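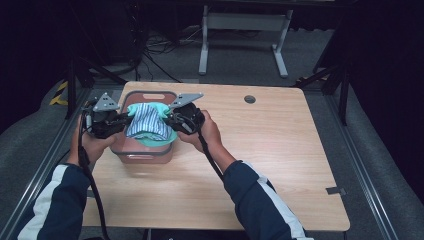
Radoslava Šimko
Product engineer, hand-held tools

Clolar Hand-Held Gripper Pair

The Clolar pair is a left and a right gripper for recording two-handed work. You hold one in each hand, do the job with the jaws, and the tracked motion is saved for training an arm later. The set replaces our earlier single-hand unit, which is still sold for spares.

What we compared

Before settling on the current jaw we ran three sets of pads on the same job: lift a piece of clothing from a basket, open it out between the two grippers, put it back. Each set did 696 lifts, split between two operators.

Tidholm pads, smooth: quick to release, but thin cotton slid out when both hands pulled.
Kelcombe pads, ribbed: held everything and left marks on knits. Release was slow on terry.
Clolar standard pads: fewer drops than Tidholm, no marks on knits. This is the pad we ship.

Striped or printed cloth is worth including in your own trials. The stripes show how the fabric fans out below the jaws, and you can tell from the recording whether the two hands were pulling evenly.

Tracking plates

Each gripper carries a grey plate on top with small round markers. The two plates are not interchangeable. If you swap them, the software will report left and right the wrong way round and the session has to be thrown out. Check the fasteners at the start of the day — a plate that has worked loose is hard to spot in the data.

Cables

Both grippers are wired. Run the cable back over the hand or along the wrist to the sleeve, and leave enough slack for a full reach across the table. Jarmila Danko tested a Hosoda wireless module in January and got clean signals for 34 minutes before the first dropout. We are not offering it yet.

Specifications

Jaw opening: 40 mm
Rated jaw cycles: 1,000 between pad changes on abrasive fabric
Supplied: left gripper, right gripper, two plates, one set of standard pads, two cables
Not supplied: tracking cameras, table, controller

Ordering

The pair is sold as a set. Single grippers can be ordered as replacements if you send the serial number of the one you are replacing. Kelcombe ribbed pads fit the same mount and can be added to any order.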